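Rule 7

The standard ran to fifteen pages, and the auditor from Flerska had read all of them on the train. She had the look of somebody who enjoyed it.

I had been at Kadari long enough to see three of these come through. Each one was going to make the arm safe. The last one gave us a yellow binder and a second signature on the shift sheet, and the arm went on doing whatever it had done before.

Rule 7 was the new one. A held part must be confirmed held before the arm may travel. Fine. Confirmed by whom? The standard said "by suitable means." I asked her what was suitable.

"That's for the site to decide," she said.

So the site decided. The site was me, at a desk, on a Friday, with a wrist view on the monitor and a box to tick. Red cube first, then the orange one. Fingers on both sides of the part, tick. I wrote "visual check" under means and she nodded as if I'd passed something.

"And if the picture's blurred?" I said.

"Is it?"

"It's always a bit blurred."

She turned to page 2 and looked for the word.

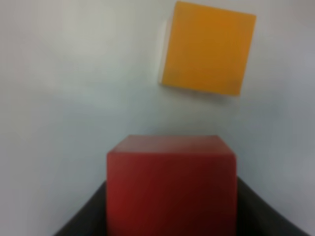 Cuervo wanted to know who had ever been stopped by a tick box, and whether a person who signs the same line all day is checking anything by lunch. At Tukiren, he said, they had the same rule and filled in the whole column before the shift began.

The auditor wrote that down. Then she asked him to spell Tukiren.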